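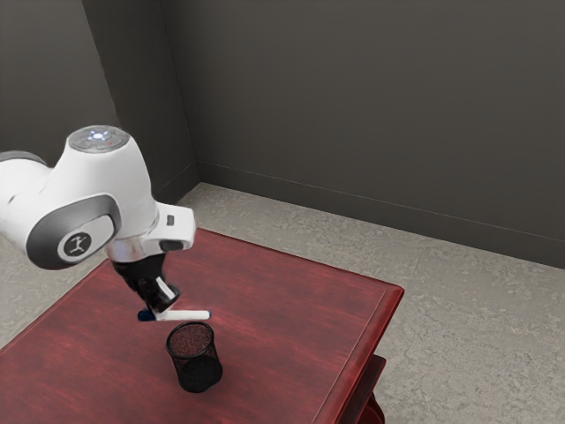
Minutes, simulation practice group, April
By Oana Grecu

I got there at ten past so the first bit is from Teodor's notes (thanks, Teodor!). Present were me, Teodor Oprea, Jarrah Rakena and Roswitha Stöcker. Vasilică Pîrvu sent apologies and a very long email.

Last month's minutes were agreed, once we'd fixed the spelling of Dakel.

Naming runs. Jarrah wants every simulated run labeled as simulated in the file name itself, plus the notes. We all liked that, and it goes in the rules from now on. Old files from Jenia stay as they are - I'm not renaming 2,000 of them, sorry.

Grasp checks. This took most of the hour. Roswitha's draft says a grasp only passes if the object is held for 15 seconds and nothing spills. Teodor thinks spilling should be scored on its own, and he got pretty worked up about what counts as a spill when the filling is grains (one grain? a spoonful?). We left the hold time in and sent the spill wording back to Roswitha.

Failed runs. Keep them, all of them, with the same settings saved as for the good ones. Agreed in under a minute, a record for us!

Vasilică's email asks for speed limits in simulation to match the ones on the real arm. I'm in favor. Jarrah will bring numbers next time.

Closed at noon.

3 comments | 66 shares

Recent items
Rules for shared test objects, second draft
Fondosance visit: what to bring
Vlad: known problems with contact settings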